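3.2 Block shape and free grouping

Shape turned out to matter far more than we had expected, and this was the most exciting result of the August sessions. In Porkunville and Hareck we asked 30 adults to arrange small colored blocks on a wooden board in any way that "looked finished" to them. The instructions, adapted from Verbruggen's earlier sorting task, said nothing about color or shape. Each person made several layouts, giving 906 in all, and Lindalva Lacerda coded every one by hand from overhead prints.

People loved building tight clusters. Flat-sided pieces such as hexagons were pulled in early and tended to stay put, while round pieces drifted outward – sometimes a long way outward. Stars fell between these two groups: their points leave gaps, yet many people enjoyed fitting a neighbor into one of those gaps. Figure 2 gives a layout with a red cylinder set well apart from a packed group that includes a yellow hexagon and a green star. 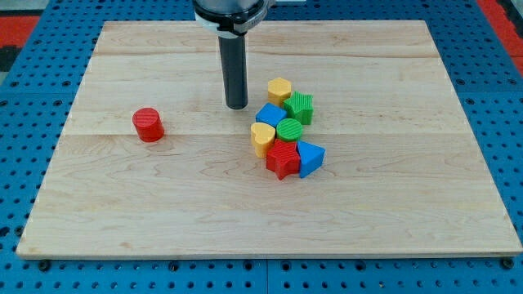 Figure 2. A single cylinder and an irregular cluster on the wooden board.

We scored a block as a loner when the bare wood between it and its nearest neighbor was wider than the block itself. By this rule up to 200 layouts had at least one loner, depending on how near-ties were settled. The Kolev spacing index gave a similar picture, and we return to it in Section 4 together with the Dundis data – a wonderfully rich set that deserves its own discussion.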